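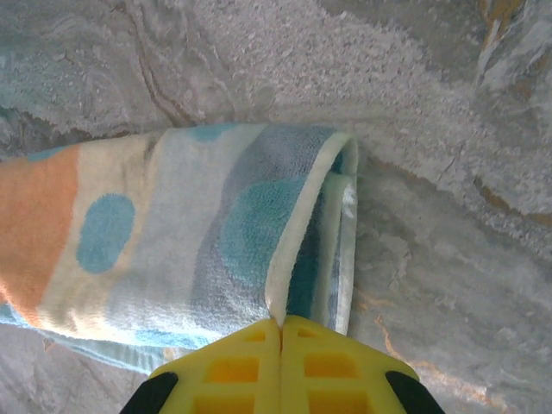
Folded towel on the stone surface

Gamville Community Pool Users' Group
Minutes of the December meeting

Filed under: Meetings & Minutes

The meeting opened at 7:05 pm in the upstairs room. Pongsak Inthanon was in the chair. Apologies were received from the masters squad and the Stirnance Street playgroup.

1. Previous minutes
Accepted with one change. Item 4 should read "lane ropes", not "lane hire".

2. Matters arising
The broken latch on the side gate has been fixed. The clock at the deep end still runs slow. The council has been told again and has given us a new job number. The tap near the toddler pool was not looked at and stays on the list.

3. Early morning sessions
Members had asked for the doors to open at 5:30 am over summer. The pool manager said this could be done if a second lifeguard is rostered, and that she has one person willing to start in the new year. There was a long discussion about noise in the car park. Residents on the Sosa Road side have complained about car doors and talking before six. It was agreed to trial the earlier opening for two months and to ask early swimmers to park on the oval side. A sign will be made.

4. Towels and lost property
The lost property cupboard is full again. Most of it is towels, goggles and single thongs. Members felt that a month is long enough to hold things. From now on unclaimed towels will be washed and passed to the animal shelter, and the rest thrown out. Named items will be kept until the end of term – the front desk will ring the family if there is a number on file.

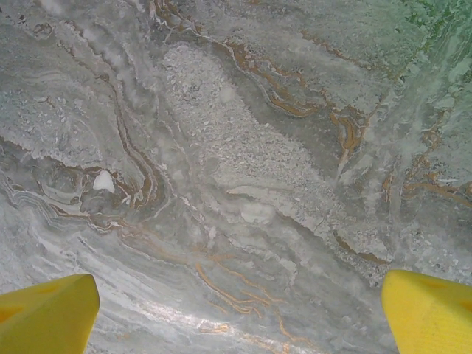 A member asked whether the pool could sell plain towels at the desk for people who forget theirs. The manager will get a price. She does not want to hold much stock as there is nowhere dry to put it.

5. Change rooms
The quote from Prolus for new bench tops and hooks has come in higher than hoped. It does not include removing the old benches. The group would put in $1,000 from the fete money if the council covers the remainder. Moved and carried, with two against. Those against asked for it to be noted that they would like the showers done first.

6. Swimming carnival
The primary school has 80 children entered so far. More timekeepers are needed for the afternoon. The sausage sizzle will be on the grass this time – last year's smoke went straight into the first aid tent. The school is bringing its own marquee and needs to know where the sprinkler lines run before anyone puts pegs in.

7. Other business
The aqua class would like the music speaker moved away from the wall. The manager will try it near the steps.
Someone is still feeding the magpies at the kiosk tables. Please stop.

The meeting closed at 8:40 pm. The next meeting will be in the same room, with keys from the front desk.

Last updated: December
Contact the group | © Gamville Community Pool Users' Group | Back to top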